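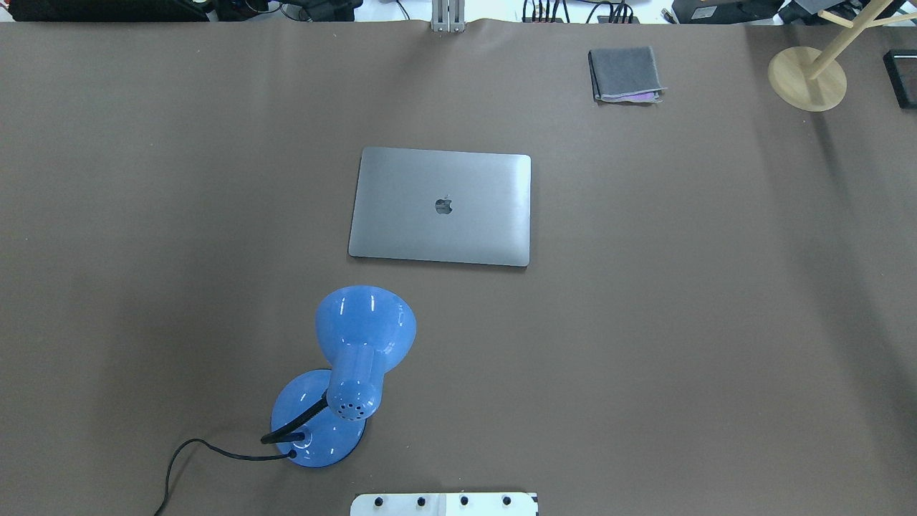 Merike Avotiņš wrote to ask whether the Velel wool pad would leave fluff all over her black pants, and whether it was worth the money over plain felt.

Good question, Merike! It sheds a little for the first week or so, then it stops. Go over it with a damp cloth when you unpack it and you'll be fine. As for the money, I've had mine since April and I still like it a lot (I do sell them, so take that how you want).

Velel Desk Pad, wool blend
Item no. 1174
Made for us by Jaunzems in Dralldale
Thickness: 2 mm
Colors: oat, moss, charcoal

I started stocking these after I got sick of my wrists going cold every morning. Wool is warm right away, and it takes the clatter out of a keyboard, so I can type before 9 without waking the whole house. My mouse glides on it too, though a really cheap one may skip on the oat.

Coffee is the big worry, I know! Blot it, don't rub, then cool water and a drop of dish soap. Please don't put it in the dryer. I did that with my first one and it came out the size of a place mat.

It ships rolled, so the corners curl up at first. Lay it face down overnight under a couple of heavy books.

We made 200 in this batch, and moss is going fastest. If you want it cut to an odd size, write to Baiba before you order, as cut pads can't come back.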